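PRESS RELEASE
For immediate use

Shared workshop shows its two-armed snack counter, and asks people not to get too excited

Prallau, October. Members of the Watell shared workshop have put together a snack counter worked by two robot arms, and will open the doors to show it for one evening this month. The build is called Sepp. The workshop makes no claim that it is faster, cheaper or cleaner than a person with a pair of tongs.

"We have all seen the videos where a robot makes lunch," the workshop said in a statement. "They are usually sped up and they usually stop before the awkward bit. We wanted to find out how much of it stands up when you have to do the wiring yourself."

Work on Sepp has taken 14 months of evenings. The log lists 507 attempts at moving a packed lunch item from one place to another, and the workshop will put the whole log on the wall, failures included. Soft things were the worst. Bread squashes, wrappers slide, and a grip setting that suits a chocolate bar will ruin a sandwich. 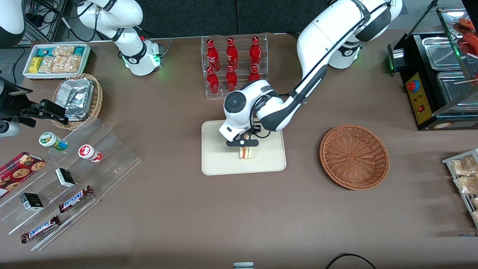
Sepp's left arm holds a sandwich over the cream tray, with the soft drinks rack behind. Photo: Watell workshop

The counter stocks drinks, snack bars and sandwiches, and there is a food warmer at one side. Members are split on whether the warmer should be part of the job at all. Two arms sharing one table also need careful planning, and for most tasks one of them waits while the other works.

Drerent, the parts shop next door, lent bench space and has asked whether Sepp could serve its customers. The workshop has said no for now. It wants 100 orders in a row without a person stepping in before it talks about serving the public, and its best run so far is 4.

The open evening starts at 7pm at the Watell workshop, Prallau. Entry is free. Visitors may put in an order, and are advised to eat beforehand.

Press contact: the Watell workshop front desk, Prallau, open from 6pm.

ENDS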